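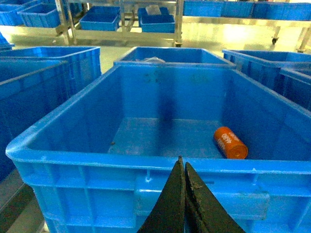

Erkilano blue crates, review after a few months of sorting parts in them. Short version: good crate, buy them, skip the lids.

We started with 200 in March and they went straight into daily use. Thick rims, easy on the hands. Ribs on the outside, smooth on the inside so small parts don't catch. Wipes out quick with a damp rag. Shows every dark smudge though, teh blue is very bright. Mine are marked up already, don't care.

Took a Festari tray as well, same blue. Angled corners, raised channel down one side. Nice for keeping screws away from the big stuff.
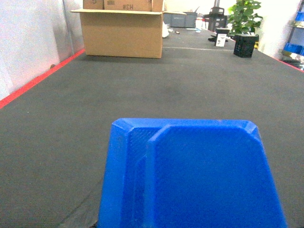
Panagiotis Andreadis wrote in to say the channel on his tray is too narrow for gloves and he ended up tipping the whole thing out every time. Fair. I work bare handed so hadn't noticed.

Cheaper ones from Wijesinghe flexed when full. Sent 2 back. If you're parking crates on the floor mark off the spot first, people kick them.
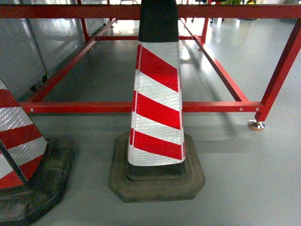 Striped cones by the red frame.

Racks: any steel rack with a lower shelf does it. Handle cutouts are worth having, you can pull one crate without moving its neighbor. Labels dont stick great on the ribbed side, use the smooth bit.

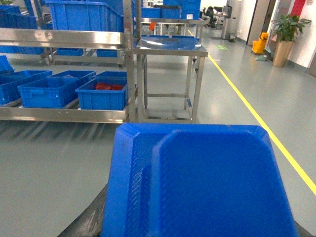

Blue crates on the lower shelf, one with red items in it.

Would order again. Probably nearly 300 next time.

Emmett Oyelaran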